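How a Book Prize Picks Its Winner

Every year, publishers print far more books than one person could read in a lifetime. A book prize is one way of sorting through them. It is a contest with written rules, a group of judges and a deadline. This page explains how the process works, using a prize for children's stories in the town of Jimville.

Step one: the rules

Each prize begins with a set of rules. The rules state which books are allowed to enter. The Jimville prize accepts stories written for readers under 13. The book must be new that year, and it must be a novel, meaning one long made-up story. Poems and picture books are sent to other prizes.

A book that meets all the rules is called eligible. If it breaks even one of them, it is ineligible, and the judges do not read it. A very good book can be ineligible. The word describes whether a book fits the rules and says nothing about quality.

Step two: entering

In most cases the author does not enter the book. The publisher does. A publisher is a company that edits, prints and sells books. Each publisher may send the Jimville prize 2 books, so the people who work there have to choose between their own authors. This limit keeps the pile small enough to read.

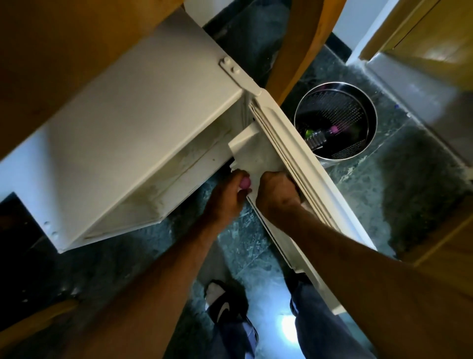 Can a writer enter a book without a publisher?

It depends on the prize. Some accept books that writers have printed themselves, and some accept only books from a publishing company. The rules of each prize say which.

Step three: reading

The judges then read. A judge may be an author, a librarian, a bookseller or a teacher. Most prizes use an odd number of judges, such as three or five, so that a vote between two books cannot end in a tie.

Judges take notes as they read. They usually look at these parts of a book:

Plot - the events of the story and the order they are told in.
Character - the people or animals in the story, and whether their actions make sense.
Setting - the place and time where the story happens.
Style - the writer's choice of words and the way sentences are built.

Arnulfo Agudelo has judged the Jimville prize and writes one page of notes on each book. He reads the first chapter twice, once at normal speed and once slowly. Other judges work differently. One may fill in a score sheet, and another may write nothing until the last page.

Step four: the longlist and the shortlist

When the reading is done, the judges meet and make a longlist. This is the first group of books chosen from all the entries. It is made public, often in a newspaper or on the prize's website.

The judges read the longlisted books again. At a second meeting they remove more titles, and those that are left form the shortlist. A book on the shortlist is called a finalist. In Jimville the shortlist comes out in October.

A second reading can change a judge's opinion. A surprise ending works only once, so a book that depends on it may seem weaker the next time. A quiet book may seem stronger, as the reader now notices small clues that were easy to miss.
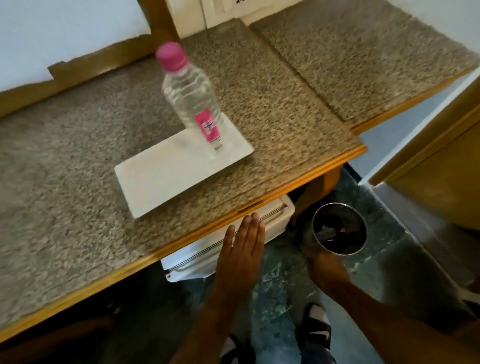
A stone-patterned countertop with wooden trim.

Step five: the decision

At the last meeting the judges discuss each finalist in turn. Some panels vote. Others keep talking until everyone agrees, and this is called reaching a consensus. A consensus takes longer than a vote. What is said in the meeting is normally kept private.

One year the Jimville finalists included "Loleck," about a boy who repairs clocks, and "Skullar," about a lighthouse on a frozen lake. The judges talked until after 9 p.m. and chose "Skullar."

What the winner receives

The winning author gets 2000 dollars, and each of the other finalists gets 500. The publisher is allowed to put a round sticker on the cover of the winning book. Stores often order extra copies, and the publisher may print more to meet the demand. "Skullar" had a first printing of 1000 copies and was printed again after the prize.

Do readers have to agree?

Readers can disagree with judges, and judges disagree with each other. A prize records what one panel thought in one year. A different panel, given the same books, might choose another winner.

Words to know

Eligible: allowed to enter under the rules.
Finalist: a book on the shortlist.
Panel: the group of judges.
Consensus: agreement by everyone in a group.
Printing: all the copies of a book made at one time.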